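Home | News | Interviews | Tools | Contact

Writing the planner after the people: a talk with the software lead at Drokcombe

August 2025

The software group at Drokcombe has eight people, and none of them builds hardware. They write the code which takes recordings of people working with hand-held grippers and makes from them motion plans that a robot arm can follow. I spoke with the lead of the group for an hour. She asked me to keep the talk on the software, and I was glad to do it.

I asked first why toilets. "Because a seat is a hinge, and a hinge is honest work for a planner," she said. "It has one axis, the lid has another axis close to it, and both move on an arc. If your estimate of the arc is wrong by a little, the fingers pull against the hinge."

The tool her group maintains is called Vokutska. It reads the pose of the marker cubes, aligns the clocks of all cameras, and cuts a long session into short pieces. The first version did the cutting by gripper speed only. "It was a bad idea and it was my idea," she told me. "A person slows down in the middle of a lift to change the grip. The program saw two tasks, one of them very strange." In May they changed to a rule which looks at speed and finger opening together. From 1787 pieces in their test set, 193 still need to be corrected by hand.

The second part, Dovhaniuk, is the planner itself. It does not copy the path of the hand. It takes the contact points and the arc, and then looks for a path which the arm can do without coming near its joint limits. The search is stopped after 30 seconds. I asked what happens then. "Then it says that it has no plan, and we are happy with this answer. Before, it gave us the best bad plan, and somebody had to notice."
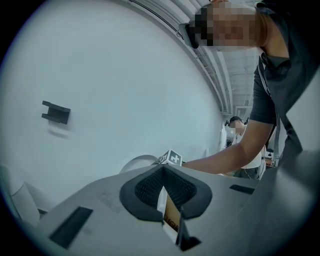
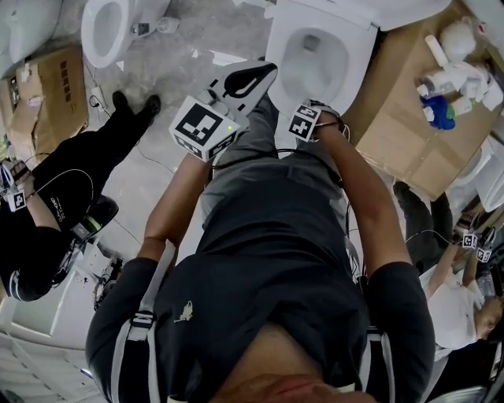
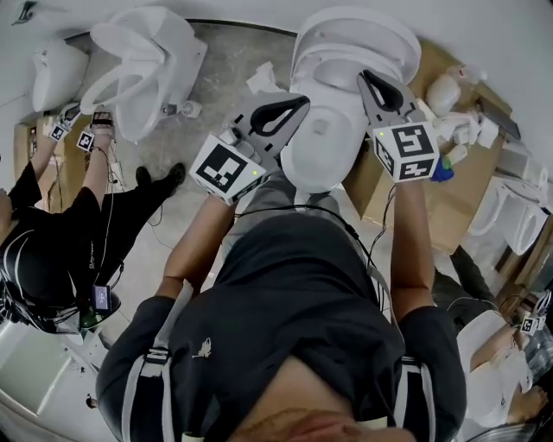
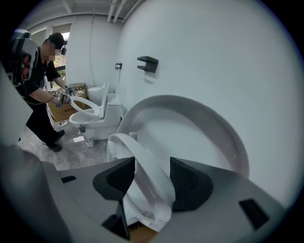
The hardest problem for the pose software, she said, is a marker that is lost for a moment. When a hand or a lid comes between cube and camera, the estimate can jump, and the planner believes the jump. Vokutska now fills short gaps from the motion sensor and marks long gaps as unusable. A second difficulty is that there is more than one person in the same view. Where three people work close together over several toilets, each with marker cubes of their own, the program must know which cube belongs to which hand. "Every cube has its own codes, so in theory it is easy," she said. "In practice somebody types the wrong number in the session file, and then a left hand is on the wrong person."

She is also careful about the view from the gripper itself. With the fingers closed on a white lid and another raised white lid directly behind it, the two edges overlap, and her edge finder likes to join them into one. The group is now testing a version that uses the hinge estimate to separate them. She would not promise me a date.

The code for cutting sessions will be shared first with the team at Rarthorpe, who asked for it for cupboard doors. The planner stays inside for now, mostly because the documentation is not written.

Related
Clock alignment for many cameras: what we changed
Rarthorpe and the cupboard door problem
When a planner should say no
Reading session files without tears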